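Workshop notebook - garment sorting and re-hanging, Itmont room
September, started 9:40 in the morning

Purpose of this entry
I write down how we handle the mixed clothing from the Willems lot, so the next person on the bench does not need to guess. The lot is the second one we received through Clilirgate. The sheet that came with it says 273 pieces. I have not checked this number against the bags and I will not do it until the sorting is finished, because last time I counted twice and got two different answers.

State of the room
White tables as before, drawers at the back on the TV cabinet. The brown leather chair stays where it is, it is heavy and I do not want to drag it over the tiles again. I swept the floor first. Light garments go on a white table and any grit from the floor finds them somehow, so please sweep before, not after.

I wiped the tabletops with a damp cloth and a bit of dish soap, then waited until they were fully dry. It took longer than I expected, maybe the morning was humid.

Materials
- hangers, the dark blue plastic ones with the small ridges on the shoulder bar
- large plastic bags, the see-through kind
- tags, bag of 100, already opened
- lint roller (nearly finished, please somebody order a new one)
- masking tape and a felt marker

Sorting
I tried this time to sort by colour first and by garment type second. My colleague from the other bench prefers the opposite order. Her way is faster when everything is tops, but in this lot we have trousers mixed in everywhere and the beige ones look the same as the cream tops when they are crumpled. With colour first I make one light pile, one red pile and one pile for patterned pieces, and then I open each pile slowly.

Red has to leave the light pile as early as possible. I had a pink mark on a white shirt in 2014, in my first job, from a red jumper that was still a little bit damp, and I am careful about this since then. Red pieces from this lot are not tested for colour yet. Until they are tested, keep them dry and do not press them together with whites.

Table work and bagging:

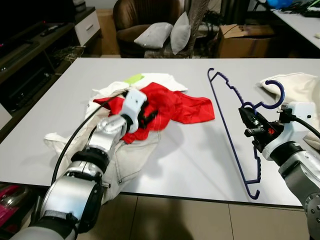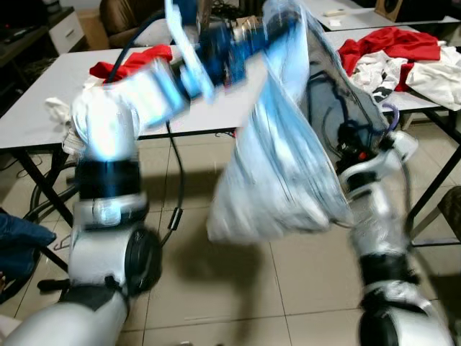 Hanging
The blue hangers are good for tops with normal shoulders. The ridges hold the fabric and it does not slide. For wide necklines I still have the problem that one side falls down when the hanger is lifted by the hook. What helped: lay the garment flat, face up, put the hanger in from the bottom hem and not through the neck, then straighten both shoulders before lifting. Going through the neck stretches the ribbing, I could see it on two knitted tops already.

Trousers I do not hang on these. The bar is too narrow for them and the fold comes out crooked. Fold along the leg seam, then in half, then in thirds if the shelf is short.

Bagging
The big bags are thin and they stick to themselves. It goes better if one person holds the mouth open and another one puts the clothes in. Heavy things at the bottom, otherwise the bag hangs badly and the plastic stretches near the top. I would not fill more than two thirds. One bag from the earlier lot opened at the bottom seam when I carried it to the van - I was lucky it was only towels.

Write on masking tape and not directly on the plastic. The marker smears off when you touch it.

Tags
Tags should stay with the piece and not lie between the layers. If you find one alone, put it in the top drawer and write in this notebook which pile it was in. The Drasari shelf list has 216 lines and every loose tag makes one line wrong.

Open points
1. Colour test for reds. White cotton rag, lukewarm water, press ten seconds. I will do it in the afternoon if the sink is free.
2. Patterned whites: do they go with whites or alone? I put them alone for now. I am not sure about it.
3. Ask Clilirgate if hangers must come back to them or if we keep them.
4. Second lint roller, see above.

Added 3:15 in the afternoon
Sink was not free, so the colour test moves to the next session. I finished the light pile, trousers are folded and on the lower shelf. The red pieces are in their own bag with the tape label RED - NOT TESTED. Please do not open it near the whites.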